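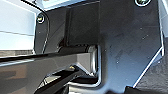
A glossy dark plate with a screw near one corner.

Myrtle Delacroix bakes rye bread in Prudlow, and she lights up the second you ask about her starter. "I named it Fu!" she says, laughing. "It's been going since 2000, and it has moved house with me three times."

She learned from her aunt, who baked for the whole street every August. These days she turns out eight loaves a morning - all of them long gone by noon. Her favorite is a dark caraway loaf, wonderful with salted butter.

"Give it a day before you slice it," she says. "I know it's hard. I still cheat and cut the heel off."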